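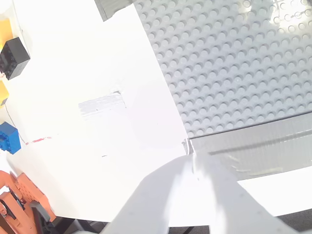
The Winter Table at Padov

By Callum Catterall
Dec 31, 2021

The club has its room over a bicycle shop, and to arrive there you must climb 74 steps, the last of them very narrow. In winter the door is kept closed with a folded coat, so you have to push. Inside it smells of coffee and old paper. Two women are arguing in low voices over the price of a small cardboard railway station.

I came to Padov to write about people who build towns. I do not mean architects. The members of this club build one single town, in miniature, and they have been doing it for longer than some of them have been married. It is called Grillen. It has a river, a brewery, a hospital with a wrong number of windows, and a population of 2,231, which is written by hand in a green school notebook. When a member has a child, the population goes up by one. When a member dies, it stays the same. This was decided after a long evening many years ago, and I was told that there were tears.

What surprised me first was how much of the work is talking. I had expected glue and silence. But for each new street there is a meeting, and at the meeting somebody must explain why the street exists. Who lives there? Where do they buy bread? One man waited two winters for permission to add a tennis court, because he could not say convincingly who in Grillen played tennis. In the end he wrote four pages about a dentist called Sikder who had learned the game abroad and was lonely without it. The court was accepted the same night. Sikder now has also a sister, a debt and a yellow car.

These stories are kept in boxes under the window. I was allowed to read in them for one afternoon, and I could easily have stayed for a week. Some are only a line: "The baker does not speak to the house across." Others continue for many pages and are written by different hands, so that a person who begins as a thief becomes, twenty years later, the director of the school. There is no rule against contradiction. If two members disagree about what happened in the flood, both versions are put in the box.

The flood itself is a fact, more or less. A pipe broke above the room in February of a bad year, and the lower part of Grillen was under water for a night. The members came with towels and hair dryers. Much was lost, among it a church which had taken one winter for the roof alone. Afterward they did not rebuild the church. They made an empty square in its place, with a stone, and they gave the square the name of the plumber.

I asked if it was difficult to find young people. This question I ask of every club I visit, and normally the answer is a sigh. In Padov it was more complicated. Young people come, but they want to build other things. A student of nineteen had proposed a district of tall apartment houses with shops at the bottom, the kind of place where she grew up herself. Some older members felt that this was not Grillen. She answered that people in Grillen must also be sleeping somewhere, and that the nurses of the hospital surely could not pay for those villas by the river. The discussion took 3 meetings. The district is now under construction and has the name Flekier, after the bus line she used to take to school.

I liked Flekier very much. The balconies are small and crowded, as they are in life. On one of them stands a Christmas tree that somebody forgot to take in, and she told me that it is already summer there. The older members have begun to give her advice, and she accepts perhaps half of it. A retired postman has drawn the delivery route for her, with the order of the doors and a remark about a dog.

The technical side is less strict than I had thought. There is an agreed scale, but when I measured with my eye, the brewery workers seemed to me bigger than the tram. "They are strong people," said the woman who made them. Houses are built from what there is: cereal boxes, matches, the plastic windows of envelopes. Bought pieces are permitted, though they are looked at with some suspicion, and the owner usually paints them over quickly.

On my last evening there was a vote about snow. Each year the members decide if it will fall on Grillen or not, and the discussion is serious, since flour is used and it must be brushed off afterward from every roof. Those in favor spoke of the children. Those against spoke of the brushing. It was decided that it would snow only on the hills and on the north side of the river, where the roofs are simple.

I helped with the sieve for an hour. My part was the road to the cemetery, and I was told twice that I was making it too deep — the bus still had to go through.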